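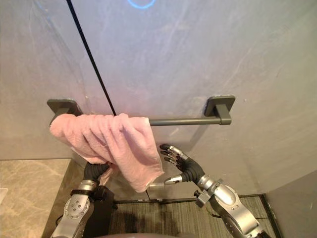 Keeping towels absorbent

Terry towels lose absorbency through residue long before the cotton wears out. Detergent, fabric softener and limescale collect in the loops and coat the fibres, so water sits on the surface. Most of this can be removed at home.

Washing

Wash new towels once before use, without softener. After that, wash every three or four uses at 40 degrees, with an occasional 60 degree cycle for white or colourfast cotton. Check the care label first. Fill the drum no more than two thirds full.

Measure the detergent. The dose on the packet depends on water hardness, and your supplier will give the hardness for your postcode. In hard water areas such as Bosadcombe the full dose is usually needed. In soft water, use the lower figure.

Stripping residue

1. Run the towels through a normal wash with no detergent. Suds at the rinse stage mean there is old product in the cloth.
2. Dissolve 100 g of washing soda in hot water and add it to the drum. Do not use it on wool or silk.
3. Wash at 60 degrees, or at the highest temperature the label allows.
4. Rinse twice.

Badly coated towels may need a second treatment. Do not mix washing soda with vinegar, as each cancels the other out.

Drying

Shake each towel hard when it leaves the machine, to lift the loops. Line drying gives a stiffer finish than tumble drying. Fifteen minutes in the dryer on low heat at the end will soften it - longer adds little and increases lint.

Between uses, spread the towel to its full width. A towel folded in four on a hook dries slowly in the middle and starts to smell. Run the extractor fan for about 15 minutes after a shower, or open the window.

Pulled loops

Cut a pulled loop level with the pile using small scissors. Do not tug it. The weave holds the cut ends and the towel will not unravel.

Page checked by Shanthi Fakir, April 16, 2022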